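Ticket 151 — Wrist camera offset wrong after swapping grippers in the simulated cell
Project: Zollosa bench comparison
Component: tool definitions / wrist camera
Priority: normal
Status: resolved, one follow-up open
Opened: 9th May

What I was trying to do

Compare the two finger sets, Mivlow and Grika, on the same pick from the row of yellow parts, using the same arm, the same approach path and the same wrist camera. The whole thing runs in the simulator first, and whichever set does better gets tried on the real bench. I've been looking forward to this one for ages, as we have been arguing over fingers without ever putting them through the same job.

What went wrong

The Grika set ran perfectly well from the start. Lovely clean approach, parts picked in order, no complaints in the log. Then I swapped in the Mivlow set, changed nothing else (so I thought), and every pick landed to one side of the part. The arm went to the right height, and the jaw opened and closed when told to, but the fingers came down beside the part and pushed it along the row.

The miss was the same size every time and always in the same direction relative to the wrist. When I turned the wrist a quarter turn, the miss turned with it. That felt like a useful clue and I wrote it on the whiteboard in big letters.

Log from the first bad run, trimmed:

tool loaded: mivlow_parallel
camera loaded: wrist_side
pose estimate: ok
approach: ok
descend: ok
close: ok
grip check: no part between fingers
retry 1: no part between fingers
retry 2: no part between fingers
retry 3: no part between fingers
run stopped by limit

Things I tried, in order

Lighting. The fixture throws quite a dark shadow on the table, and I wondered whether the pose estimate was catching the edge of the shadow and treating it as the edge of a part. Turned shadows off and ran again. Same miss, to the last digit. Shadows back on.

Part positions. Re-read the parts from the layout file and compared them with what the camera was reporting. The first part in the row was out by the same amount as the last one, so it wasn't a scale problem or a bad lens value. If the lens had been wrong I would have expected the far end of the row to be worse than the near end.

Controller. We have two controllers set up for this arm, the stock one and the Rajan one. I had been on Rajan. Switched to stock and got a slower move (much less smooth round the elbow, I really do like the Rajan path) with an identical miss at the end of it. So the arm was going exactly where it was being sent, and somebody was sending it to the wrong place.

Finger length. The Mivlow fingers are longer. I checked the tool length in the definition and it was correct, and in any case a wrong length would give me a height error and the height was fine.

Camera switched off. This was the test I should have done much earlier! I fed the part positions straight from the layout file and took the camera out of the loop. With Mivlow loaded, every pick was dead on. With Grika loaded, every pick was dead on as well. So both tool definitions were good, and the fault had to be between the camera and the wrist.

Cause

The camera sits out to the side of the wrist on a short rod, and its position is stored as an offset. I had assumed that the offset was measured from the wrist flange. In the Grika setup it is. In the Mivlow setup, whoever exported the file (me, last year) had measured it from the tool mount, and the tool mount already includes the adapter plate. The plate isn't centred. Loading Mivlow therefore added the adapter twice, once through the tool and once through the camera, and the extra bit went sideways.

That also explains why the miss turned with the wrist. I could have got there from the whiteboard alone if I had stopped to think about it, but I was enjoying the controller test too much.

Fix

1. Open the camera file for the Mivlow tool.
2. Change the parent from tool_mount to wrist_flange.
3. Copy the offset values from the Grika camera file. Same camera, same rod, so the numbers are the same.
4. Save, then reload the whole cell. Reloading only the tool keeps the old parent in memory. I lost half an hour to this.
5. Run the single-part check before starting the full row.

If the single-part check still misses after step 4, look in the cache folder for a second copy of the camera file and delete it. The simulator reads the cache first.

Results after the fix

Both finger sets now go where they are told, so the comparison can be a fair one. Early impressions, for anyone following along:

Grika — quick to close and very tidy in open space. The jaw body is wide, though, and near the rails of the fixture it needs a raised approach or it clips. I had to add a waypoint for the parts closest to the metal.

Mivlow — slower to close, but the longer fingers reach down between the parts without the body getting near the rails. No extra waypoint needed. I like these far more than I expected to, and after a morning of watching them shove parts along the table that's saying something.

Camera — the side mount is a good idea and I'd keep it. With the camera out on its rod, the view past the fingers stays open for most of the descent. The last short stretch is still blind for both sets, and we go in on the stored estimate there. I tried moving the camera further out and gained a little view at the cost of a wrist that can't turn freely near the back plate. Put it back where it was.

Controllers — no difference in final position between stock and Rajan. Rajan is the nicer of the two to watch and it settles sooner at the top of the approach. I'd pick it for the real bench, subject to somebody checking that it behaves with the heavier tool.

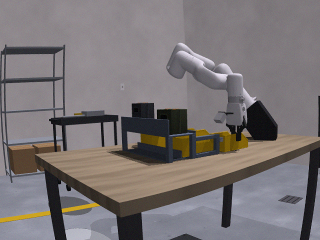 Simulated cell: arm over the yellow parts, camera block to the left of the wrist.

Notes for whoever picks this up

The shelving, the side table and the boxes are part of the cell model, so please leave them in when you run timings. The planner treats them as obstacles and you'll get different paths if they are hidden. I know it loads faster without them.

Don't rename the tool files. The run scripts look them up by name and will quietly fall back to the default tool if they can't find a match. The default has no adapter plate, so you would get yet another sideways miss and a very confusing afternoon.

If you want to see the old fault for yourself, set the parent back to tool_mount, reload the cell, and turn the wrist between attempts. It's a really clear demonstration, and worth doing once if you are new to offsets.

Update, same day

Ran the full row again with both sets after a clean restart, Rajan controller, shadows on, camera in the loop. No failed grip checks on either. I also repeated the run with the wrist turned a quarter turn, and that was clean too. Marking as resolved.

Still open

The loader should refuse a camera file whose parent is anything other than the flange, or at least print a warning. At the moment it accepts whatever it's given. I've made a start on the check but it currently complains about the overhead camera, and that one has no parent at all. Will attach the change here when it stops doing that.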